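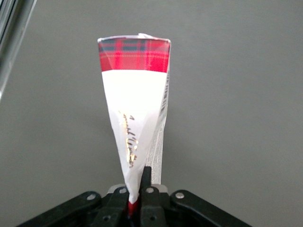 Waltraud Brandes says I have it all wrong and that anything cone-shaped should be eaten first, before it gets a chance to be stored at all. She left that under my last post, the one where I complained about the snack drawer, and I've been thinking about it ever since because she may have a point. Cones don't stack! They don't stand up, they roll in a half circle when you open the drawer, and if you put anything heavy next to them the skinny end gets bent.

Print this post | E-mail this post

So, the drawer. It's the deep one under the counter, left of the stove, and it has been the place where presents go to be forgotten. You know the kind of thing, little treats people bring when they come for coffee, too nice to open right away (or so I tell myself) and then suddenly it's September and I have no idea who gave me what. The white one with the red plaid band around the top is my favorite of the lot. It has gold script running down it at a slant, all loops, and between the loops and the creases I can't read the whole thing. I've tried with my glasses and without. Fadime Gökçe thinks it's from that little shop on Kramer, the one with the bell on the door, but she thinks everything good comes from there.

I took everything out and laid it on the kitchen table, which took most of an evening with all the stopping to read labels. Out went 3 bags of something sugared that had turned into one solid lump each. Out went the tea I bought for a guest who doesn't even drink tea. The flat boxes went back in the drawer on their sides like books, and that alone made so much room I felt a bit silly.

For the cones I tried a bread pan first (too short, they tip), then a vase (too narrow, and I worried about getting them out again). What I ended up with is a tall glass jar that used to hold spaghetti. Points down, plaid and ribbons and crinkly bits up top, like a bunch of flowers. It's on the shelf by the window but over to the side, out of the sun, in case there's chocolate in any of them. I like looking at it while I do the dishes.

Waltraud, I did eat one in your honor. It was 11 at night and I was standing up.

Next I want to do the baking shelf, where I own five kinds of sprinkles and no baking powder. If anyone has a good way to keep cupcake papers from getting squashed, please tell me in the comments.

Last updated: 2018-07-02

This site uses cookies. By continuing to read you agree to their use.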